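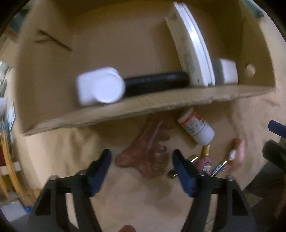 집에서 그리퍼 들고 작업하는데 규칙집까지 돈 주고 살 필요가 있느냐는 말이 Pisent 게시판에 또 올라왔더라고요. 저도 사기 전에는 똑같은 생각이었습니다. 물건 집어서 상자에 넣는 일에 무슨 규정이 필요해, 그냥 하면 되지! 그런데 한 달 써 보고 나니 할 말이 꽤 생겨서 후기를 남깁니다.

제가 산 건 Witenel에서 나온 가정용 조작 시연 규칙 키트예요. 손에 드는 그리퍼로 집 안 물건을 다루면서 시연을 기록하는 사람들이 쓰는 거고, 구성은 단출합니다. 70쪽짜리 스프링 제본 규칙집, 코팅된 점검 카드 108장, 그리고 카드를 끼우는 고리 2개. 고리는 좀 뻑뻑해요. 카드 몇 장 빼려다가 손톱 나갈 뻔했습니다.

규칙집부터 얘기할게요. 앞쪽은 용어 정리라 솔직히 졸린데, 작업 공간을 다룬 장부터는 읽을 만해요. 제일 마음에 든 건 물건 고르는 기준이었어요. 크기만 보고 고르지 말고 모양, 표면, 단단한 정도를 섞으라고 되어 있거든요. 저는 그동안 네모반듯한 것만 잔뜩 늘어놓고 혼자 뿌듯해했는데 (집기 쉬우니까요...) 광택 나는 것, 고무 느낌 나는 것, 매니큐어병처럼 작은 것까지 같이 두니까 손목 각도부터 달라지더라고요. 침대 위 푹신한 천에서 하면 물건이 기울어지거나 겹치는 일도 많은데, 규칙집에서는 그걸 전부 반듯하게 세워 두지 말라고 합니다. 실제 집이 그렇게 생기지 않았다는 거죠. 이 대목 읽고 좀 찔렸어요.

상자 다루는 법도 따로 한 장이 있어요. 날개는 접든 펴든 처음에 정한 상태로 끝까지 두고, 중간에 상자가 밀리면 슬쩍 고쳐 놓지 말고 밀린 채로 진행한 다음 기록란에 적으라고 합니다. 처음엔 이게 너무 답답했어요. 상자가 비스듬하면 바로잡고 싶잖아요! 그런데 손으로 툭 고친 게 기록에 들어가면 나중에 자료 보는 쪽에서는 상자가 왜 갑자기 움직였는지 알 길이 없다고 하니, 듣고 보니 맞는 말이라 지금은 참고 있습니다.

속도 기준은 마음에 안 들어요. 평소 손보다 느리게, 일정하게 하라고만 적혀 있고 얼마나 느려야 하는지 예시가 없습니다. 화면이 번지면 빠른 거라는 한 줄이 전부예요. 그럼 찍고 나서야 알 수 있다는 얘기인데, 연습용 박자표라도 하나 넣어 줬으면 좋았을 것 같아요. 저는 결국 휴대폰 메트로놈 앱을 켜 놓고 연습했습니다. 옆집에서 피아노 배우는 줄 알았을지도 몰라요.

점검 카드는 생각보다 자주 봅니다. 시작 전 카드, 물건 카드, 공간 카드, 마무리 카드로 나뉘고 색 띠가 달라서 찾기는 편해요. 시작 전 카드에 있는 내용은 대충 이런 식입니다.

손가락 패드 표면 닦기
나사 풀림 확인
양쪽 집게가 똑같이 벌어지는지 보기
렌즈 닦기
이름이나 주소가 적힌 물건 치우기
같이 사는 사람에게 기록 시작 알리기

마지막 두 줄 때문에 이 키트를 추천하고 싶어요. 택배 송장 붙은 상자를 그대로 쓰던 시절의 저에게 보내 주고 싶은 카드입니다. 약 봉투, 카드 영수증, 가족사진도 목록에 있고요. 집 안쪽 부엌이나 세탁기 자리까지 같이 담기는 각도라면 시작하기 전에 그쪽도 한 번 훑어보라고 적혀 있어요. 저는 손 앞의 물건만 신경 쓰고 뒤는 생각도 안 했거든요.
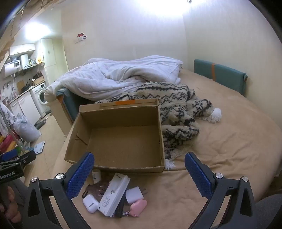 보조배터리 같은 건 아예 빼는 게 맞지 않느냐고 댓글로 물어보신 분이 계셨어요. 좋은 질문이라 규칙집을 다시 펴 봤습니다. 빼라고는 안 하고, 조건을 달아 놨더라고요. 부풀거나 찍힌 건 금지, 충전 중인 건 금지, 높은 데서 떨어뜨리는 동작 금지, 집게로 눌러 버티는 동작도 금지. 저는 여기에 하나 더해서 금속 핀이 튀어나온 어댑터는 배터리 단자 쪽에 닿지 않게 놓습니다. 이건 제 습관이고 규칙집에는 없어요. 그래도 찜찜하신 분은 그냥 빼셔도 됩니다. 네모나고 납작한 물건은 집에 널렸잖아요.

줄 달린 물건 규칙도 재미있었어요. 끈이나 구슬 줄이 달린 파우치, 동전지갑 같은 것들요. 줄을 안쪽으로 숨기지 말고 늘어진 대로 두되, 집게 관절에 감기면 바로 멈추고 손으로 풀고 그 회차는 실패로 표시하라고 합니다. 실패한 회차를 지우지 말라는 말이 규칙집 전체에 걸쳐 계속 나와요. 처음엔 잔소리 같았는데 이제는 실패 표시하는 게 부끄럽지 않아서 좋습니다. 예전엔 못 집으면 없던 일로 하고 다시 했거든요 ㅎㅎ

쉬는 시간 규정은 10분 작업하면 손을 내려놓으라는 건데, 이건 정말 지키세요. 저는 흐름 끊긴다고 무시하다가 저녁에 컵 들 때 엄지가 욱신거려서 그다음부터 얌전히 지킵니다.

비교를 원하시는 분들이 있을 것 같아 적자면, 전에는 Hernstead 점검표를 출력해서 썼어요. 그건 작업장 로봇팔 기준이라 비상정지 버튼 위치, 울타리 간격 같은 항목이 많고 손에 드는 그리퍼로 침대 위에서 뭘 하는 사람한테는 건너뛸 줄이 너무 많았습니다. 꼼꼼하기는 그쪽이 더 꼼꼼해요. 작업장에서 쓰실 거면 그쪽을 보세요.

아쉬운 점도 마저 쓸게요. 번역이 들쭉날쭉해서 같은 부품을 어디서는 집게, 어디서는 손끝, 어디서는 턱이라고 부릅니다. 카드 코팅은 조명 아래에서 번쩍거려서 옆에 세워 두고 보기 불편하고요. 규칙집에 찾아보기가 없는 건 좀 심했어요. 저는 포스트잇을 덕지덕지 붙여 놨습니다. 그리고 개정판이 나오면 카드만 따로 살 수 있는지 Krasniqi 쪽 판매 페이지에 문의를 남겼는데 답은 아직이에요.

혼자 가끔 해 보는 분이라면 시작 전 카드 내용만 따라 해도 충분할 것 같고, 여럿이 돌아가며 작업해서 사람마다 방식이 다른 집이라면 살 만합니다. 저는 별 넷 줄게요. 고리만 좀 부드러웠어도 반 개 더 줬을 텐데. 답변 오면 글 아래에 덧붙여 놓겠습니다.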